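4.2 Collecting grasps in the two-bin cell

Most of what we learned about the method came out of the bin, so we would like to spend a little time on how the bin work was done before we get to the numbers. Readers who only want the comparison with the Botis baseline can skip ahead to Section 4.3, though we hope a few will stay with us, as some of the choices made here turned out to matter more than the choice of network.

The task is a plain one. A set of long rectangular blocks in two colours is tipped into one of a pair of metal bins, and the arm has to pick them out one at a time and carry them to the other bin. When the front bin is empty the roles are swapped, and the arm works the other way. Swapping roles like this meant that the cell could go on working through most of an afternoon with very little help from us, and it gave us a fresh arrangement of blocks each time without anybody having to decide what a "random" arrangement ought to look like. In our earlier work with the Sultier objects we laid the scenes out by hand, and looking back over those scenes we found we had been rather kind to the robot. People like to leave a bit of room around things.

Blocks dropped by a gripper are not so thoughtful. They slide down the sloping walls, they come to rest side by side, and they end up in corners where one finger has nowhere to go. We had expected the corners to be the hard part, and they were hard, but the pairs lying close together caused us a good deal more trouble. A grasp predicted on one block of a pair will very often be a sensible grasp if you look only at that block, and a poor one once you remember that the second finger has to fit down the gap beside it. This is the case that Tisuvus, our method, was built for. It scores the space the fingers will travel through as well as the surface they will close on, and it does the two jobs with 2 separate heads that share a single image encoder (see Section 3.2).

All images used for prediction come from one fixed camera with a view of the workspace. We did try moving the arm fully out of view before each prediction, and that does make the learning problem easier, but it adds a long swing to every cycle and over a day of collection the lost time is considerable. In the end we settled on a compromise. The prediction is made from an image taken while the arm is still over the other bin, and a second image is taken on the approach, with the gripper already down in the bin. The second image is never used to choose the grasp. It is used only to decide whether to carry on or back out, and to label the attempt afterwards.
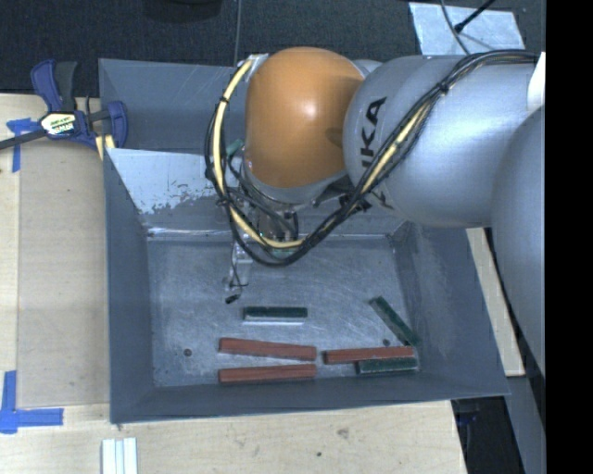 Figure 5. Approach image from the two-bin cell, with the gripper lowered into the front bin among green and reddish-brown blocks. The cable loop hides most of the gripper.

Figure 5 gives a fair idea of how much of the gripper is lost behind the cabling in an approach image. We spent longer than we care to admit trying to route the cables so that they would stay out of the way, and every arrangement that helped in one part of the bin got in the way in another, or pulled at the wrist when the last joint turned. Eventually we left the loop as it was and let the back-out decision cope with it. During training we cover part of each approach image with a patch cut from other approach images, so that the model sees plenty of cases where the fingers are only partly in view. The patch is placed at random within the region the wrist can occupy. We tried plain grey patches first, and they were noticeably worse, perhaps because the model learned to treat flat grey as a thing to be ignored, and a good part of the bin is also grey.

The bin itself deserves a word too. The metal floor is shiny enough to throw reflections, and it carries fine scratches, so the edges that a simple edge-based planner finds are not always the edges of blocks. Our first attempts at segmenting the blocks by colour alone worked nicely for the reddish ones and much less nicely for the green, where a bright side or a reflection along the lower edge would shift the estimated centre. We considered lining the bin with matte paper. In the end we decided against it, on the grounds that people who might want to use this sort of method have metal bins and are unlikely to line them for our sake. The bins are kept in place on the tabletop with a clamp, and we check their position against the saved calibration image at the start of each session.

In total we collected 2,000 attempts in this cell. Of these, 834 were made when the chosen block had a neighbour closer than one finger width, and it is this crowded group that we report separately in the tables that follow. An attempt counts as a success if the block is lifted clear of the walls and released inside the other bin. A block that is lifted and then dropped back counts as a failure, even when it happens to land in a friendlier position, and so does any attempt in which two blocks come up together. We know that some authors count the last case as a success, and Fung, the public benchmark we use in Section 5, leaves the matter open. For our purposes it seemed fairer to be strict, as a robot that has been asked for one part and delivers a pair has usually made work for somebody.

We removed 37 further attempts before the analysis and they are not part of the total given above. In these the approach image was missing or had been saved twice, which we traced to a fault in the logging script. The fault depended on the timing of the disk writes and had no link that we could find with the state of the bin, so we do not believe that leaving these attempts out favours one method over another. The script was repaired in December and the problem has not come back.

One limit of this setup should be kept in mind when reading the results. The blocks are all long and straight-sided, and a parallel grasp across the narrow side is nearly always the right one when there is room for it. What the cell tests is whether a method can tell when there is room. It says very little about odd shapes, soft items or things that roll, and for those we rely on the benchmark experiments. We also kept the same bins throughout, so the wall slope never changed, and a model trained here could well have learned something about these particular walls that would not carry over to steeper ones. A small test with a shallower tray is described in Appendix B.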